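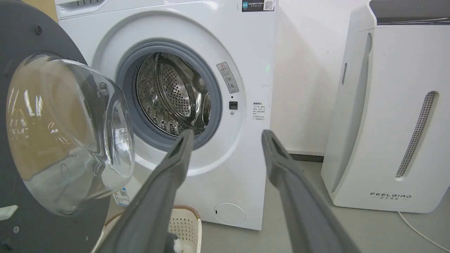

Equipment budget: what we are asking for and what has been put off

The equipment request for the household group goes to Nurhan Tuncer's office on Friday. Several people have asked what is in it, and a few have found out secondhand that their item was moved to the second round, so the whole list is written up in this issue. Prices are from written quotes unless the text says otherwise. Anything you think is wrong should reach Sandro Bassi before the request goes in. Small corrections are possible afterward, but new lines are not.

Starting point

The group has a total of $2,745 left in the current year's small equipment line. That money has to be committed by the end of December or it goes back to the general fund. It covers parts, consumables and fixtures. It does not cover arms, vehicles, computers or anything that gets an asset tag, and last year two orders were sent back because they mixed the two kinds of purchase on one form. Please keep them apart. If you are ordering a mount and the computer that goes on it, those are two forms.

The larger items belong to the capital request. Capital money arrives in two rounds, and only the first is certain. We have put everything the laundry work depends on into the first round and most other things into the second.

Laundry station

Laundry is the main task through the spring, so it gets the first claim on money. The station at Pluna has one front-loading washer, and both shifts want it. Huệ Tạ's team uses it in the morning for loading and unloading. The evening shift uses it for door and latch work. When one of them runs over, the other one waits.

We are asking for a second washer of a different make. A second unit of the same model would be easier to install and would let us share the spare gasket and the hinge parts, and that was the original plan. Huệ argued for a different make on the grounds that everything we have learned about the door so far applies to one door, with one hinge side and one latch. The planning meeting agreed with her. The new one should be a front loader with the hinge on the other side if we can get it at a normal retail price. We will not pay extra for a commercial machine.

The washer itself is the cheap part of this line. The costs people tend to forget are the following.

Delivery and removal. The Pluna building charges for use of the freight elevator outside normal hours, and the store delivers in the evening. We have put $150 in the budget for this. If the delivery can be moved to the daytime, the money goes back into consumables.

Floor space. A second washer takes the spot where the folding table is now. The table can go against the opposite wall, but then the arm's base has to be moved and calibrated again. Count one working day for that. No purchase is involved, though it does take a day out of the schedule and the schedule is already full.

Water. Most of our work is done with the machine not running, and the second washer will not be plumbed in at first. Plumbing is in the second round with a note that it may never be needed. If your experiment needs real cycles, you will have to book the existing machine.

Power. The current outlet circuit is fine for the present load. Heino Bite has asked building services whether it is fine for a second washer with everything else that is plugged in on that side of the room, and we are still waiting for the answer. The order will not be placed until it comes.

Gripper fingers

The fingers wear out, and we have been budgeting for them as if they didn't. Last year's request had no line for them at all, and the replacements came out of money meant for cables. This year they have their own line.

Giline has quoted for sets of replacement fingers in the shape we use now. The price per set drops if we order 8 or more, and we will use that many before the summer at the present rate, so the request is for 8. Lead time is 30 days from a signed order. This comes out of the small equipment line and should be ordered first, ahead of anything else on that line, because of the lead time.

Two other finger designs were discussed. The longer, thinner one that Sandro's group tried for reaching the back of the drum will be printed in house for now. The print material is cheap and the shape is still changing from week to week, and it makes no sense to pay for tooling on a part that will be different next month. The one with the soft pads is on hold. The pads pick up lint, and after a session with towels they have to be cleaned or replaced. Until somebody has worked out what a month of pads costs, we can't put a number on it. If you want this one to go forward, that is the piece of work that is missing.

Wrist cameras

We are asking for two, one to replace the unit that drops its connection and one spare. The spare is in the request at the insistence of everyone who was here in the week when we had none. The replacement is the same model as the current one. A newer model was considered and has a better close focus, but it needs a different mount and a different cable, and the recordings would no longer match the ones we already have. If you are starting a new task from nothing, with no older recordings to match, talk to Heino about whether the newer model is worth a separate request.

Cables for the wrist cameras are in the small equipment line. Please order the ones with the right-angle plug. The straight ones catch when the wrist turns down toward the floor, and replacing them twice costs more than buying the better one once.

Laundry and baskets

This sounds like a trivial line and it has caused more email than any other. The group needs a stock of ordinary clothes, towels, bedding and odd items such as soft toys. So far people have brought things from home or bought them on personal cards and claimed the money back, and each claim takes Nurhan's office about as long to process as the order for an arm.

From now on there will be one order each quarter. Put what you need on the shared list by the end of the first month of the quarter, with enough detail that another person could buy it. "Towels" is not enough. Size, weight and color all matter to somebody in the group, so write them down. Secondhand items are allowed and are often better for our purposes than new ones, but they have to come from a shop that gives a receipt.

Baskets are on the same list. We want a mix of rigid and soft ones, with at least a couple of shapes we have not used before. Đạt Tô is collecting suggestions.

The arm

The largest line in the capital request is a second arm for the laundry station, so that one can hold the basket or the door while the other works. Two suppliers have quoted. Đặng is lower on the price of the arm and higher on the yearly service contract. Clostarar is the reverse. Over three years the totals are close enough that price should not decide it.

What should decide it, in the view of the planning meeting, is how long we would be without an arm when one breaks. Clostarar offers a loan unit during repairs and has put that in writing. Đặng has said on the phone that it can usually arrange one. Sandro has asked for the same thing in writing. If it comes, the two are even again and we will pick on reach and payload. If it doesn't, the recommendation will be Clostarar.

Whichever one we choose, the request includes the base plate, the emergency stop, the extra length of cable and two days of training. These were left off the request for the first arm and added up to a sum that had to be found elsewhere. They are now on one sheet attached to the quote, and we suggest other groups copy the sheet when they plan a purchase of this kind. It is in the shared folder under planning.

Put off to the second round

The dryer. Everyone agrees we need one. A dryer without the second washer doesn't help much, and the space is not there until the folding table has moved.

The mobile base. It has been on the list for two years. The tasks that need it are not planned before the fall, and the price has come down each time we asked, so there is no harm in waiting.

Better lighting for the station. The evening recordings are noticeably different from the morning ones. Blinds for the window may solve most of it and can be paid for from the small line. We will try blinds first.

The detergent drawer work. Huệ's team would like a set of loose drawer units to practice on away from the machine. The spare parts supplier wants a minimum order that is far more than we can use. If another group at another site wants some too, this becomes possible right away, so please ask your contacts.

How to comment

Write to Sandro with the name of the line in the subject. Say what you would change and what it would cost or save. If you want something moved from the second round to the first, you also have to say what should move the other way, as the total is fixed. Comments that only say an item is important have been received for every item on the list.

After the request goes in, Nurhan's office usually takes three weeks to come back with questions. Đạt will handle those for the laundry station and Heino for everything electrical. The finger order does not wait for any of this and will be placed as soon as the Giline quote is signed.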